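Slide 6 - mirrors. Keep it quick, 2 min max

Kilholm training, the mirror bit. Everybody skips it. 283 rooms on the list and mirrors were the top complaint in March, guests see streaks before they see the bed

Dry cloth, bunched up, flat hand. Top to bottom. NOT circles (ask who does circles, wait for hands)
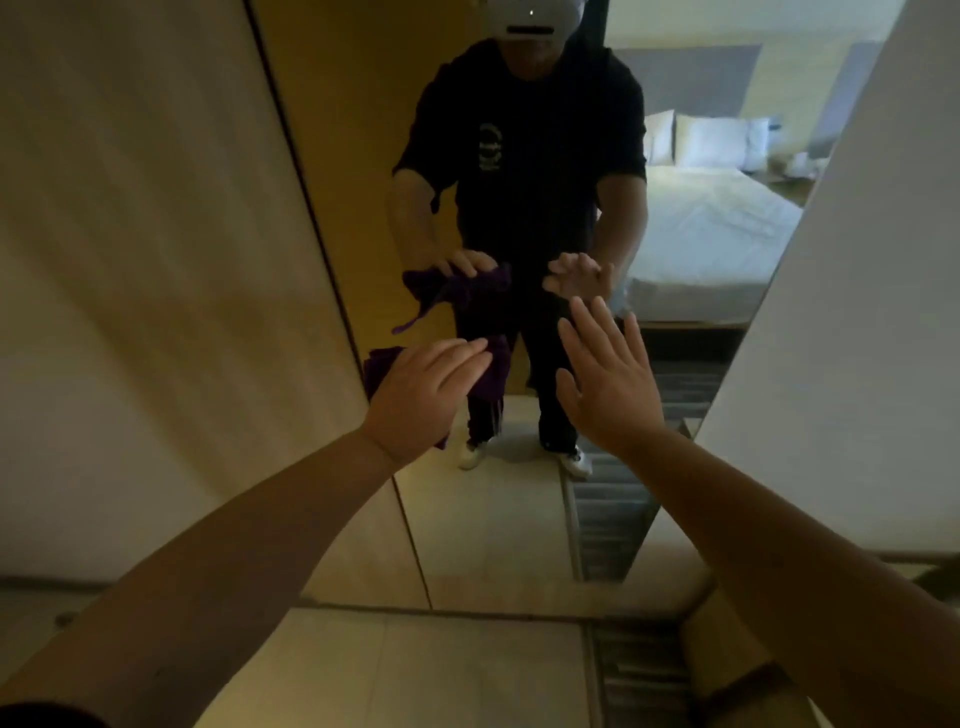
Spray goes on the cloth, never the glass, runs down behind the edge and you get the black spots. Paiva site replaced 16 last year becuase of that

Free hand off the glass!! Fingerprints = start over

Step back, check from the side, light on. then floor

Next slide, Stolis costs, the 2,000 figure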